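Search this notebook Go

December 2018

Crime list, proofs and stock. Read the Trukau thriller as far as page 129. The detective is suspended too early and the Raptis inquiry goes slack until the second body. Blurb still gives away the sister. Rewrite to 100 words.

Nuncombe reprint: 3 copies trimmed short, set aside. Glue held on the rest. Shelf code 3020 is taken, so use the next free one.

Stamance want jacket copy by February. Try it without the word "chilling".

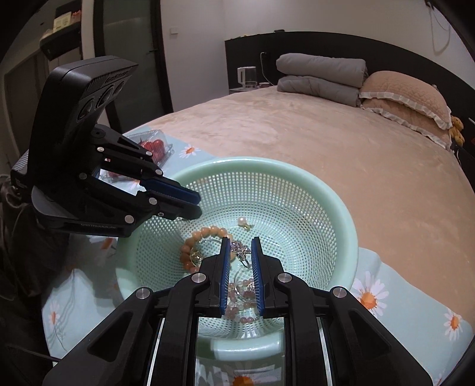
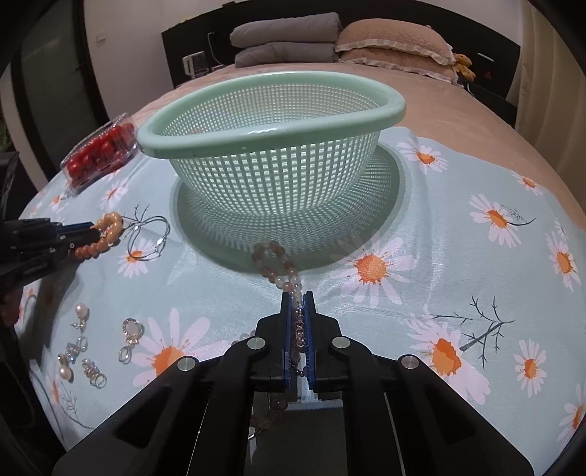

Beaded bracelet between the blue pads, both pictures.

Last updated: same day, evening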